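Bench notes: two grippers, one power strip

The cell at Loltenen has been running the plug task since December, and we now have enough attempts to say something useful about the fingers. Both arms carry black fingered grippers. The question was which finger pads to keep: the stock ones, or the softer set Fillerby cut for us.

We logged 800 attempts with each set. Stock pads hold a plug more firmly but tend to twist it when it meets the socket. The Fillerby pads give a little, and the plug finds its own way in more often. They also wear faster, and we changed them every 100 attempts.
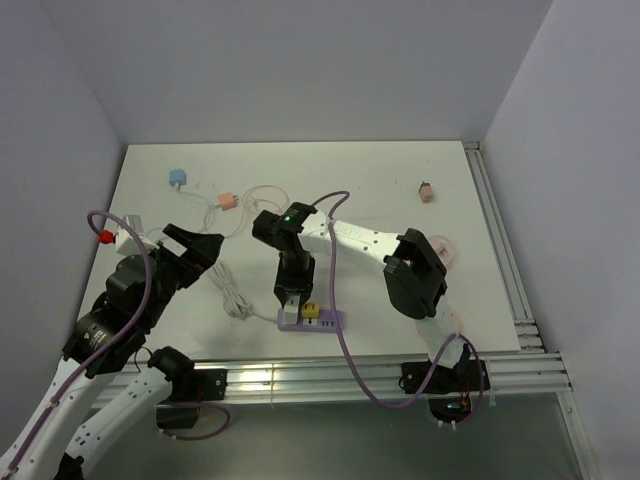 Page last changed: December, 3:00 p.m.

The right arm does most of the work on the strip, coming straight down from above. A white plug at the end of the strip is the usual first target, with the yellow one beside it. The blue and pink plugs start at the back of the table, and their thin cables are the hard part. A loop of cable in the wrong place will stop a run faster than a bad grasp.

We also tried the Mabula controller against the older Dridari one. Mabula is smoother on slow moves near the table -- you can hear the difference -- but it took three tries to get both arms to start together. Dridari came up the first time, every time. For now we are staying with Dridari and the softer pads.

Next is a longer run of 2000 attempts with the cables left wherever they fall. Pad drawings and the attempt log are in the shared folder under "plugs."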